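[Wotavville-manip] Re: Kata fingers vs. Odska fingers, soft toys

On Friday, Vivek Tiwari wrote:

> Has anyone on the list run the long Kata fingers and the short
> Odska ones on the same arm with the same controller? We're about to
> order a set and the data sheets are no help. Both of them claim to
> handle "a wide variety of everyday objects," and the photo for each
> is an egg.
>
> What I care about is soft and lumpy stuff. Cloth, spiky balls, things
> in crinkly bags. Also whether you can still see anything from the head
> camera once the wrist is over the target. Ours is blocked a lot of the
> time and I'd like to know if that's us.
>
> Vivek

Hi Vivek,

It isn't just you. We ran both sets last week on the red arm, with the Kırmızıgül controller on its default settings, because every time I've improved the default settings I've spent the next day putting them back. The job was to take a toy out of the bin and put it in one of the boxes with a round hole in the top. A three-year-old does it in two seconds and then eats the toy.

Your question about the head camera first. With the wrist over the boxes this is what the planner gets to work with:

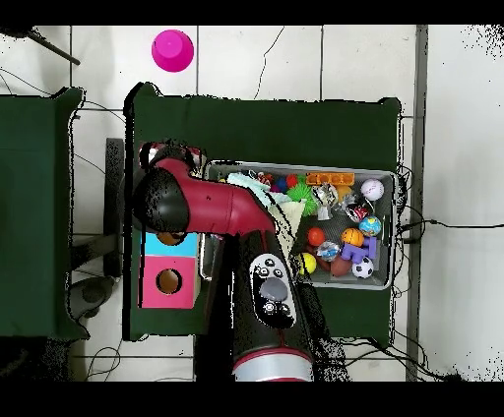

Ho-yin Shek
Test bench lead, Wotavville

The blue box is right there, hole and all, and the gripper going toward it is mostly behind its own wrist. So at the one moment when you'd like to know where the fingertips are, you're asking the arm to take its own word for it. We tried raising the head and gained a nice view of the floor. The side camera is much better for the last part of the move, so we now switch over when the tool drops below a set height. The switch costs 12 milliseconds, if you believe the log.

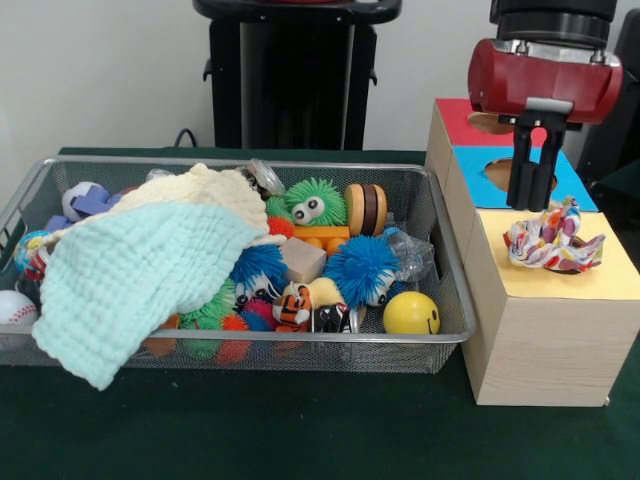
Side camera, fingers slightly open over the boxes. Bin on the left.

From this side you get both fingers and the hole in one view. You also get the mesh of the bin, which the depth estimate hates. It kept reporting a flat wall where the front of the bin was and then objects floating inside the wall. We masked it out by hand. I'm not proud of it but it took five minutes and the clever version took Vivek's predecessor on this list (me) most of October.

Now the fingers. We did 600 picks per set, same mix of toys, reshuffled between runs.

Kata, long: 94 percent on anything round and firm. The baseball is no trouble. They are less happy with cloth. They pinch a fold, lift, and then bring along whatever the cloth was lying on, so you've asked for a blanket and been handed a blanket with a tiger in it. The long reach does help with things at the bottom of the bin.

Odska, short: a bit worse on the hard balls, clearly better on the soft spiky ones, where the wider pad seems to find something to hold. With cloth they mostly come up with cloth alone. But they're short, so the wrist has to go lower, and the wrist blocks even more of the head view than it did before. You fix one thing and pay for it at the next window.

Placement was where both sets embarrassed themselves. The holes are generous and we still clipped rims, mostly when the boxes had been nudged and the arm was going by where they used to be. We stopped stacking them for half the runs and put them side by side, which helped the nudging and made the wrist problem worse again. 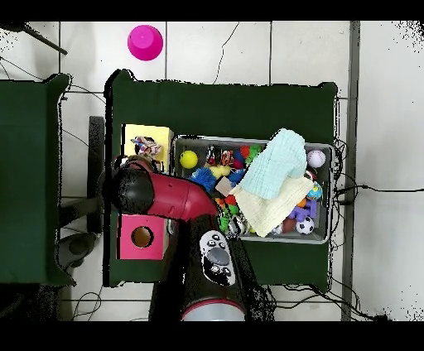

List archive, Wotavville-manip. This page last changed: Friday, 4:40 p.m.

A few settings, for whoever wants to repeat it. Closing force at 22 newtons for both sets. Any higher and the soft balls squirt out sideways, which is fun the first time. Approach from straight above, no tilt. We let it tilt for one afternoon and it developed a fondness for pushing the rim of the bin. Re-zero the fingers after every swap, even if the controller tells you it's fine, and especially then.

The cloths should get their own line in anybody's results. If one of them is spread over the bin, the detector loses half the toys and starts being very confident about the rest. We finally added a rule that says cloth comes out first and goes anywhere on the table, and only after that does the real sorting start. 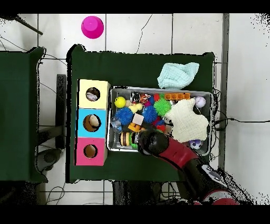 With the rule on, the difference between the two sets of fingers got smaller, so if you're mostly doing hard toys I'd order the Kata and spend the change on a second side camera. If it's mostly soft stuff, get the Odska and make peace with the view. Things in crinkly bags were bad on both. I have numbers for those and would like to keep them to myself until they improve.

I can send the logs and the bin mask if you want them. The mask only fits our bin in our spot on our table, so it's more of a keepsake.

Ho-yin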